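Backups I can restore from
25/11/2024

In July I lost a directory of scanned tax records. The disk did not fail. I had renamed the parent folder, the sync tool read that as a deletion on one machine and a new folder on the other, and the cleanup rule I had written myself removed the wrong copy. The nightly backup had been running the whole time and reporting success. It had also been skipping that path since the rename, and the log line saying so was on a level I don't print.

I got 2467 of the files back from an old external drive. The rest I rescanned over two evenings. This post covers what I changed afterward, mostly so I can find it again.

The previous setup was one desktop, one laptop, and a small storage box in the hall closet that I call Jimo. The desktop synced to Jimo continuously, and Jimo pushed a nightly copy to a USB drive plugged into its back port. On paper that is three copies. In practice all three followed the same instructions within a day, so a bad instruction reached all of them by the next morning.

The first change was to separate sync from backup. Sync still runs, and it covers only what I am working on: current documents, a notes folder, and a few scripts. Everything else is out of it. Backup now runs from the desktop directly to Jimo, with its own account, and that account can add snapshots but cannot delete them. Pruning happens on Jimo itself, from a local login, once a month, by hand. It takes a few minutes and I read the list before confirming.

The second change was retention. I had been keeping 9 daily snapshots and nothing older, a number I picked when the old drive was nearly full and then never revisited. The tax folder had been missing for longer than that when I noticed. I now keep dailies for a month, monthlies for two years, and one yearly with no expiration. Because most of my files never change, the added space was small. The full repository is at 410 GB, and the monthly snapshots account for very little of it.

The third change was the off-site copy. I looked at hosted storage first. Itero had reasonable rates, but the restore charges were described in a separate document from the storage charges, and after reading both I could not work out what a full restore would cost me. I may have misread it. I went with two portable drives that trade places every few weeks, one in a desk drawer at my office and one at home. Both are encrypted. The passphrase is on paper in an envelope with my other documents, which were the ones I kept losing track of, so I have also moved that envelope.

Portable drives have one drawback that I underestimated: they look identical. I swapped the wrong one in September and overwrote the newer copy with an older set. The backup tool caught it, since the repository IDs did not match, but only after it had run for an hour. I now give each volume its own label, Jerkilar and Ramasamy, and the script refuses to start unless it finds the one it expects. The names came from a list of random words and mean nothing. I wrote them on the cases too.

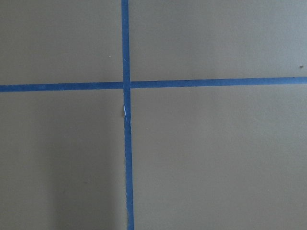

The part I should have done years ago is test restores. A backup report tells you the program exited without an error. It says nothing about whether the file you want is in there. On the first Saturday of each month I run a script that picks 80 files at random from the live disk, restores each one from the newest snapshot to a scratch folder, and compares checksums. Any mismatch goes in a text file, along with the date the original was last modified. Files edited since the snapshot will mismatch legitimately, so the script filters those out first.

Random selection has an obvious gap. It draws from the files that exist now, so it cannot find the ones that have already gone missing. For that I compare file counts per top-level folder between the newest snapshot and the one from a month earlier. Any folder that has shrunk by more than five percent gets printed in full. The July problem would have shown up as a folder going to zero, and I would have seen it while the USB copy was still good.

Twice a year I also do a full restore to a blank disk — slow, and boring enough that I skipped the idea entirely until now. The first one took most of a day. It turned up two things: my mail archive was excluded by a pattern I had meant for temporary files, and the restore instructions were stored only inside the backup. The pattern is fixed. The instructions are printed, one page, folded into the envelope with the passphrase.

Still open: phone photos. They currently reach the desktop through a cable and my memory, and I don't trust either. I have a sync app half configured and will write it up separately if it survives the winter.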